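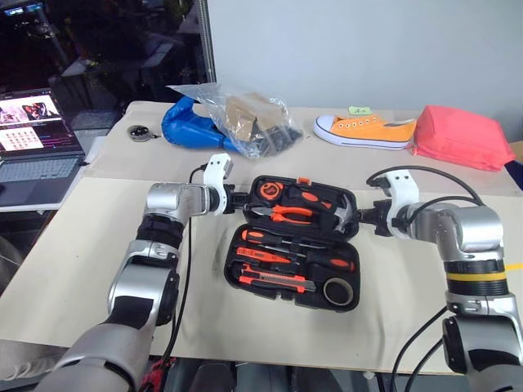

Facilities > Tool Control > Checklists

Portable Tool Case, Monthly Check
Posted Thursday by Da-eun Yang

Applies to the black molded cases issued to the Kwon and Clenari workshops. Check with the case open flat on a bench. Mark each line OK, Repair or Replace.

1. Case shell. Center hinge, orange latch, closing tab. OK. Latch is stiff but closes fully.

2. Tape measure. Extend to 54 in. and lock. Blade must not creep. OK.

3. Claw hammer. No movement between head and handle, no chips on face or claw. OK. Clean orange grip inset.

4. Pliers. Jaws meet along full length, handle covers tight. Repair. Pivot needs oil.

5. Screwdriver. Shaft straight, tip square, no cracks in handle. OK.

6. Utility knife. Blade retracted before storage, slider holds in each position. Replace blade. Old blade to sharps tin, not the bench bin.

7. Black tape. Roll seated in the corner slot, no adhesive on the case. OK. Reorder below 2 rolls in stores.

8. Slots. Every tool pressed home before closing. Do not force the lid.

Items marked Repair go to Bimurico stores within 4 working days. A case with an item marked Replace stays out of use until the part is fitted. Initial the card inside the stores cabinet.

Contact: Tool Control Desk, Drimetov | Back to top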